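Timestamps, buffers and a wrist camera that lied by 50 ms

4/7/23

The grasp planner on the Cemard cell had been missing soft objects since November. Rigid parts were fine. Anything that bends, hangs or rolls came back with a grasp point that was plausible in the image and wrong on the table. The error had a preferred direction, which should have told me something sooner. I spent too long inside the segmentation model and not enough in the driver.

This post covers what the fault was, how I measured it, and the changes to the pipeline. Most of it applies to any setup where a camera rides on the arm.

The stack

Joint states come off the controller at 500 Hz. The wrist camera is read by a separate process and published over a shared memory ring buffer with 16 slots. Perception runs on the newest slot, produces a mask and a centerline for long objects, and hands both to Onu, which is our in-house planner. Onu looks up the arm pose at the image timestamp, projects the mask into the base frame, and searches for a grasp.

The weak point is "the image timestamp". In the driver as I inherited it, that value was the host clock at the moment the frame was copied into the ring buffer. It was not the exposure time. Between the two sit sensor readout, transfer, decode and whatever the scheduler feels like doing. With the arm parked, none of this matters. With the arm moving, the pose lookup returns a pose the camera had not reached when the light hit the sensor.

Why rigid parts hid it

For rigid parts we run a stop-and-look routine. The arm halts, waits for the joint velocities to settle, and takes one image. A late stamp does no harm there, provided the arm was already still when the frame was exposed.

For deformable objects we don't stop. The tracker fuses masks across a sweep, so each frame is taken in motion and each one carries the same pose error. Fusing them gives a clean, confident, shifted result. The covariance was small and the answer was off. I had looked at that covariance many times and taken comfort in it.

Measuring the offset

I wanted a method that didn't need extra hardware, so I used the arm itself.

1. Fix a printed marker flat on the table and leave it alone.
2. Command a sinusoidal motion on the wrist joint, small amplitude, camera pointed at the marker throughout.
3. Record marker angle from the images and joint angle from the controller, each with its own stamp.
4. Resample both signals to a common rate, remove the mean, and cross-correlate.
5. Take the peak, fit a parabola through it and its two neighbors, and read off the sub-sample lag.

The lag was 50 ms. It was stable across motion frequencies, which is the check that matters. If the lag moves with frequency, you are measuring the controller's filtering or a phase effect in the tracker as well, and you need to separate them before you correct anything.

I repeated the run with the CPU loaded on purpose. The mean stayed put but the spread grew, with a long tail on the late side. So there were two faults: a constant offset and a scheduling jitter on top of it. A single calibration constant would fix the first and leave the second in place.

The fix in the driver

The camera does supply a hardware counter with every frame. The old driver read it and threw it away. The new one keeps it and maps it to host time with a running linear fit, slope and intercept, updated from the lower envelope of the observed delays. Using the lower envelope is important – the late frames carry scheduling noise and pull a plain least-squares fit in one direction.

The remaining constant (exposure midpoint to counter latch) comes from the sinusoid procedure and goes in the camera config. It is stored alongside the exposure setting it was measured at. If somebody changes the exposure, the driver now refuses to start until the value is re-measured or overridden by a flag. This has annoyed people at the Jomudstead site already. I am leaving it in.

The fix in the planner

Onu used to take the nearest joint state to the image stamp. It now interpolates between the two bracketing samples. At 500 Hz the difference is small, but it removes a quantization step that showed up as ripple in the fused centerline.

I also changed the failure behavior. If the bracketing samples are missing, the old code fell back to the latest pose without a message. It now drops the frame and increments a counter. Dropped frames in a sweep are cheap. A frame with the wrong pose is not, and it poisons every later fusion step.

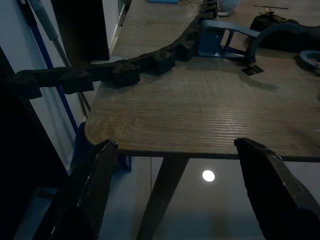

Long flexible objects are also where the second problem turned up. The centerline extractor assumed that the whole object lay on the support plane. Once part of it extends past the table edge, that assumption puts the overhanging section on a plane that isn't there. The projection stretches it outward, and the planner then sees a longer object than exists and may choose a grasp point in empty air.

The support plane is now a bounded polygon. Centerline points whose rays hit inside the polygon are projected as before. Points outside are marked as unsupported and get no depth from the plane. They stay in the topology, so the planner knows the object continues, but they are excluded from the grasp candidates. Onu will also avoid candidates close to the last supported point, with a margin set in config.

Note that the polygon is only as good as its boundary. Ours comes from an edge fit that struggles on wood grain running parallel to the table edge. The detector likes to lock on to a strong grain line a little inside the true border. For now I constrain the fit with the known table dimensions. A proper solution would use the depth discontinuity during the sweep, which the corrected stamps finally make usable.

Logging

Each frame record now has 4 time fields: hardware counter, mapped exposure time, buffer write time and perception start. It is tedious to carry them all through, and the message definition has become ugly. But any two of them can be subtracted in a plot, and that plot would have ended this investigation on the first morning.

Replay uses the mapped exposure time only. Old logs don't have it, so the Lason replay tool applies the constant offset and prints a warning. Don't use old sweep logs for tuning.

Still open

– Rolling shutter. Rows are exposed at different times and I treat the frame as a single instant. At sweep speed this should be the next largest term.
– Clock fit at startup. The first few frames have a poor envelope and should be discarded. Currently they are only down-weighted.
– The unsupported section has no model at all. A simple hanging curve would be better than nothing for collision checks.

Driver changes are merged. The polygon code is on a branch until the edge fit stops needing the table dimensions.

Recent posts
Ring buffers and the slot you forgot to release
Onu: moving cost terms out of the config file
Lason replay, part two: seeking without drift
Hand-eye calibration when the mount flexes
Notes on velocity limits near the wrist singularity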